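5.3 Slip of Padded Sleeves

The most frequent fault in the Skovcombe garment set was the loss of one sleeve during a two-handed lift. The Asside policy was trained on demonstrations recorded with paired hand-held grippers on a household bed, and it was then run on the fixed arms without further tuning. Of 160 folding trials, 60 ended with a sleeve released before the fold line was reached. 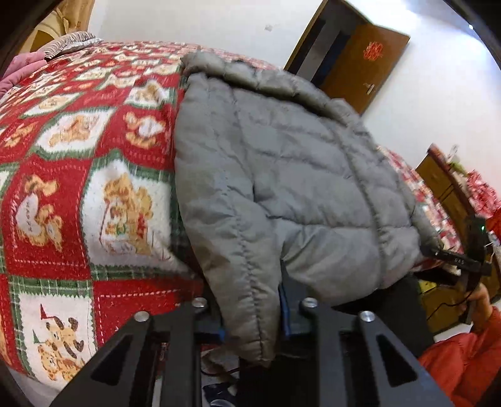

Figure 7. Demonstration with a quilted jacket on a patchwork-print bedspread. The narrow end of the sleeve hangs between the arms of the near gripper.

Si-woo Heo reviewed the force logs and found that the controller had treated compressed padding as a firm grasp. Once the lift began, the padding shifted inside the shell and the measured force dropped, but the finger width command stayed constant. The Turkard monitor checks width only and raised no alarm.

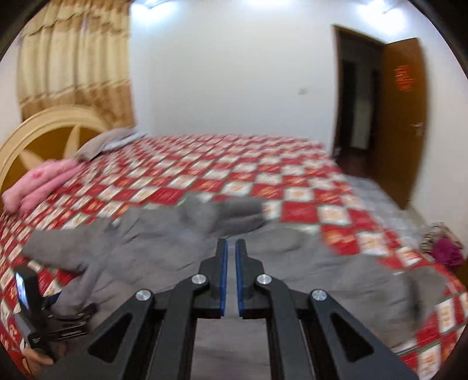 Thin garments failed in a different way. The fingers closed on a raised fold and took up the bedding beneath it as well, and in 2 trials the arm stopped on its torque limit. Neither stop damaged the hardware. We now require a short test lift before the main motion, following the procedure in Guo, and abort if the force falls during that lift. The width check remains as a backup.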